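Clerneo kitchen sim pack, trial licence: bench notes
Stotville workshop, July, started 14:20

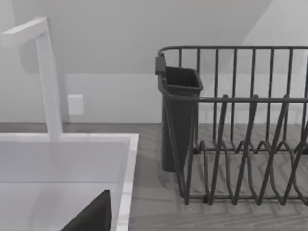 1. Set-up
Kitchen 2 loaded, sink and dish rack layout, view from the gripper camera. Vendor's default lighting left on. Pack installed on Inga (the old render box) to see if we can avoid buying a card for it. Install clean apart from one missing path, set by hand.

2. Rack model
The wires are separate bodies, tines included. I had expected a single block with a wire texture on it. The caddy clips over the top rail and is its own part in the scene tree, so it can be moved or deleted. Edges of the thin wires come out soft at this render size. Fine for planning, doubtful for training a detector. Try double size before complaining to the vendor.

3. Contact test
Batch of 1000 resets, arm parked over the sink, then a slow move to the rack and a light touch on the front tines. 965 finished without a solver warning. Of the 35 that failed, all but two stopped at the same tine joint near the base. Collision mesh there probably overlaps. Sent the log to Nam-gil Kwak, who has the Ceten scenes to compare against.

Repeated with the contact margin doubled: 960. No real change, so margin is not the cause. Put it back to default.

4. Speed
Reset takes 114 ms with shadows on. Shadows off not measured yet. Ceten was quicker on the same box, but its rack was one solid lump and the comparison is not fair.

5. Gaps
Faucet is a fixed shape, no moving handle listed in the part tree. No running water in this tier. Plates and cups are in a second download which the trial key does not open. Asked for access at 15:45, no reply so far.
Scale of the sink against the rack needs checking with the ruler tool. Manual gives the basin depth in one table and leaves it out of the other.

6. To do
Rerun item 3 with the base rail mesh swapped for plain cylinders.
Double size render, same camera pose.
Get the price per seat in writing. The web page and the quote do not agree.
Keep the seed file, it is in the Inga home folder under clerneo_k2.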